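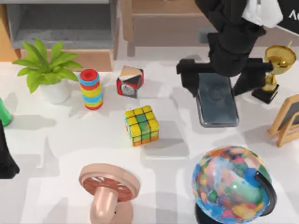
*A phone, a potted plant and a ring toy on a white tabletop. Rendering.*

Nov 3, 2018

Trakano has one main street, one bakery and, as of April, no phone signal at the dinner hour. On purpose. The town voted it in – well, voted in the asking. Households sign a card, drop it at the library, and from six to eight the phones go down. On the table, in a drawer, wherever. 273 cards so far.

I went for 2 nights. Stayed at the Hundier, 46 dollars with breakfast, bad pillows. Signed the card at the front desk with everybody else.

First night, misery. Reached for my pocket through the soup, through the bread. Didn't know what time it was. Didn't know the score. The couple at the next table were arguing over the name of a lake they drove past once, and no way to look it up, so they kept at it for 20 minutes and then ordered pie. Blackberry. I had the same.

Signal isn't really gone, I should say. The tower on Undberg hill works fine. Drive up there at seven and you'll find a few cars parked with their lights off and faces lit blue. Teenagers mostly. One man in a tie.

The bakery likes it. Stays open later now, sells out of rolls. The pizza place hates it – phone orders fell off a cliff, and they had to hire a kid to stand at the counter and write things down. Shetty Hardware put a row of wind-up kitchen timers in the window and has reordered twice.

Does it help? Depends who you ask. Parents say the kids talk more. Kids say the parents talk more, and about the same three things. The library says board games are checked out thru the end of the month, with a waiting list for anything that isn't missing peices.

Second night was easier. Walked after supper, down past the feed store to the river. Porch lights, a radio going somewhere, somebody practicing the trombone badly. Got back at ten past eight and forgot to check my messages until morning. There were four. Two were from the dentist.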